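COMUNICADO DE IMPRENSA
Junho de 2020

Piltulier lança "Mesa Limpa", programa de arrumação doméstica que começa pelas coisas pequenas

Inscrições abertas. Primeiras sessões em setembro, 40 lugares

A Piltulier, atelier de organização doméstica, apresenta o programa "Mesa Limpa" – um percurso de 2 meses para quem tem a casa cheia de coisas miúdas e não sabe por onde pegar. Não é preciso comprar móveis. Não é preciso deitar tudo fora. Uma mesa, uma toalha, e tudo o que anda pelas gavetas posto à vista.

O método foi desenvolvido por Asmaa El-Sayed, fundadora da Piltulier, com Toon Vanhove, responsável pelas sessões práticas. A regra de partida é simples: esvazia-se uma gaveta ou uma prateleira de cada vez, sempre para cima da mesma mesa, e só depois se decide. Frascos, fios, embalagens por abrir, livros, artigos de banho. Tudo junto, sem categorias à partida.

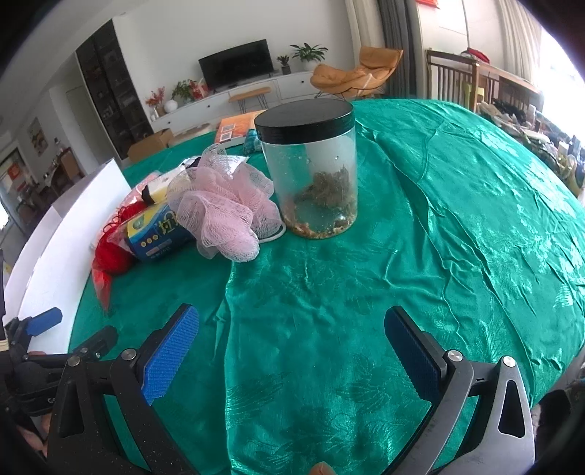
Mesa de triagem com toalha verde: frasco de tampa preta, esponja de banho cor-de-rosa, fio vermelho e embalagens.

"As pessoas chegam com vontade de comprar caixas. Pedimos que esperem", afirma Asmaa El-Sayed. "Primeiro a mesa. A caixa é a última coisa, e muitas vezes já a têm em casa, é um frasco, é uma lata."

O frasco grande transparente tem lugar fixo nas sessões. Serve para os restos que se guardam sem saber bem porquê, e obriga a olhar para eles: vê-se de fora o que está lá dentro. Os que trazem resíduos no fundo vão a lavar antes de voltarem a ser usados. Parece óbvio, mas é das tarefas que mais se adiam, segundo a equipa.

Para os fios e lãs, a indicação é manter o novelo ou a meada no invólucro até haver projecto. Pontas soltas apanhadas com uma volta de fita de papel, nada de elásticos. Os livros saem da mesa logo na primeira ronda e vão para a estante – são os que mais distraem, diz Toon Vanhove, há sempre alguem que se põe a ler.

Quatro destinos no fim de cada sessão: fica, muda de divisão, dá-se, lixo. As embalagens fechadas e em duplicado vão para o monte "dá-se", excepto consumíveis da casa. Sacos do lixo, por exemplo, ficam sempre, e ficam na mesa até ao fim, ao alcance da mão.

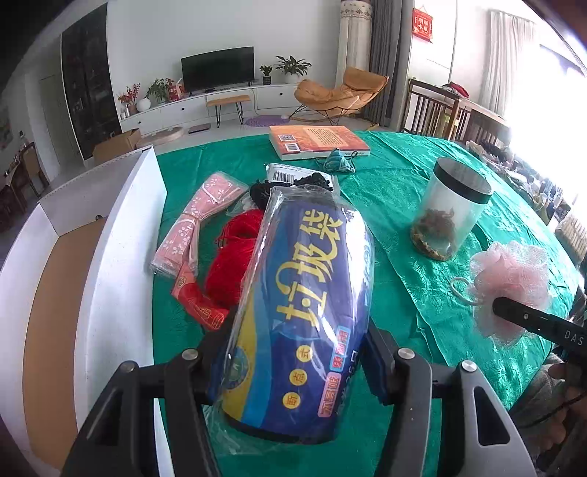
Quanto ao resto dos consumíveis, o programa propõe uma só prateleira, à altura dos olhos, com um exemplar aberto e um de reserva. Mais do que isso é armazém. A Skillthorpe, parceira do programa para a parte de formação, preparou fichas curtas para cada divisão da casa: cozinha, casa de banho, costura, papéis. As fichas são entregues em papel na primeira sessão e podem ser pedidas tambem por e-mail.

"Estive na sessão piloto com um saco de coisas da minha mãe, linhas, papel de embrulho, sabonetes. Saí com metade do saco e a saber onde pôr a outra metade", conta Hilde Peeters, participante.

O que está incluído:
– sessões presenciais em grupo pequeno, com mesa própria para cada participante
– fichas de trabalho Skillthorpe
– uma visita a casa, a combinar com a equipa
– recolha do monte "dá-se", a cargo da Jansen

Preço: 200 euros o programa completo. Quem se inscrever até ao fim do mês paga 100 euros na inscrição e o restante na primeira sessão. Os participantes trazem as suas próprias coisas, num saco ou caixa que consigam carregar sozinhos. Alimentos frescos e medicamentos ficam em casa, por favor.

As sessões têm lugar no espaço Tultitz, com entrada pelo pátio. Grupos de manhã e ao fim da tarde. Mesas afastadas, uso de máscara, cada um mexe apenas no que é seu. O calendario completo segue por e-mail aos inscritos.

Sobre a Piltulier
Atelier dedicado à organização de casas e pequenos espaços de trabalho. Faz acompanhamento individual, sessões em grupo e apoio a mudanças.

Contactos para a imprensa
Gijs Van Dijk, comunicação
Entrevistas com Asmaa El-Sayed e Toon Vanhove a pedido.
Inscrições e grupos: Hendrik Vandenberghe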